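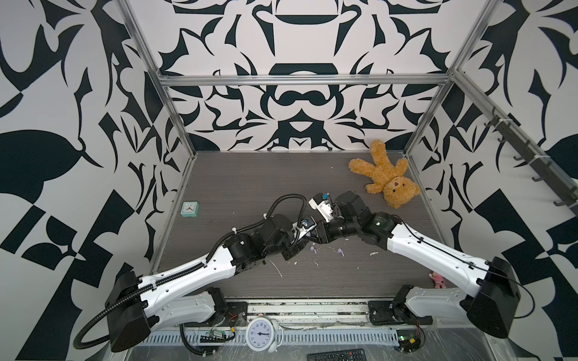

What happens when you press stop on one arm and the other one doesn't hear about it?

The second arm carries on with whatever it was last told to do, and if the two of them are holding the same thing at that moment, it pulls.

I wish I'd had that written on the wall before we started. This is my part of the report on Iso, our two-armed tidying project, and I've been given the chapter on the stop fault because I was the one with my hand on the button (thanks, Ynyr!).

A bit of background first. Iso picks small things up off the floor of the cell with one arm and passes them to the other. We leave a fair bit of clutter in there on purpose, so there's a teddy bear, a few clocks, that sort of thing, and the arms have to work around it. Each arm has its own controller, and a program we call Larmont sits on top and sends them both their positions. The handover is the fiddly bit. For a moment both grippers are on the same object, and neither arm has any idea how hard the other one is tugging.

The fault turned up on run 598, in the middle of a handover. The right arm was drifting a little high, nothing dramatic, and I pressed stop to have a look. The left arm froze like it should. The right one kept going, dragged the object out sideways, and then swung its elbow into the left wrist with a horrible clack. Catherine Niven pulled the plug at the wall, which is what stopped it in the end. No one had a hand in the cell, I'm very glad to say, but I'd been reaching in over the front rail all morning to pick up things they'd dropped, and I went a bit cold thinking about that.

We lost one cable clip and the calibration on the left wrist. Everything else was fine once we'd checked it over.

Finding the cause took ages, mostly because we looked in the wrong place. I was sure it was the button, so I swapped it, and then I swapped the lead, and it did the same thing again with the new ones (empty grippers this time, slow speed, everyone well back). Then Ynyr Kneath went through the log and found line 1132, where the stop message goes out to the left arm and then the program just sits there waiting for a reply. The right arm was next in the queue. While it waited, it still had 1000 milliseconds of movement stored up, and it played the lot.

So the stop was a polite request sent to one arm at a time. Pretty embarrassing to type out!

The fix has 2 parts. Larmont now sends the stop to both arms together and doesn't wait for anybody to answer, and each controller throws away its stored moves if it hasn't heard from Larmont lately. The button also cuts the motor power directly, with no software in between. That does mean the arms droop when you press it, so we've added a soft rest under each elbow for testing.

After that we went back to handovers with small objects, at half speed, pressing stop at the worst moment we could think of, with both grippers closed in.

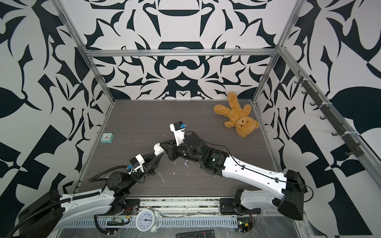 Marjatta Kokkonen wrote back on my draft that cutting the power mid-handover could still hurt someone, as a drooping arm comes down with its full weight and the elbow rest only helps if the elbow happens to be over it. She'd like to see brakes on the shoulders before anyone works near the cell with the motors on. I agree with her, and I've put brakes on the parts list for July, though they aren't cheap and they'll mean redoing the shoulder mounts.

Until then the rule is motors off before hands go in, every time, even for a dropped earbud. Martti Kauppinen has offered to wire a lamp to the motor supply so you can tell from the door whether it's live. I still need to send him the connector type.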